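Folding a Throw or Bath Towel on the Bed

A bed works better than a table for large pieces, as the whole cloth can lie flat. Clear it first and pull the sheet smooth.

1. Lay the cloth out and brush it flat with your hand, working from the middle to the corners.
2. Bring one short end over to meet the other.
3. Fold in half again the same way. Thick fabric will bunch at the fold - press it down before you go on.
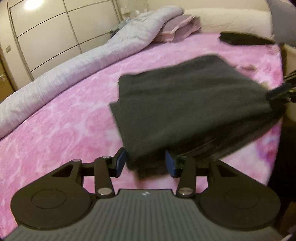
Folding dark cloth on a tie-dye sheet. One corner is lifted off the bed.

4. Take hold of the corners and straighten the edges. If the layers are uneven, open the last fold and redo it.
5. Fold the long strip into thirds. The finished piece should fit a shelf 29 cm deep.

Fleece slides more than terry, so go slowly on the last fold. Store with the folded edge facing out.

Posted by Tineke Vermeulen in Linens and Laundry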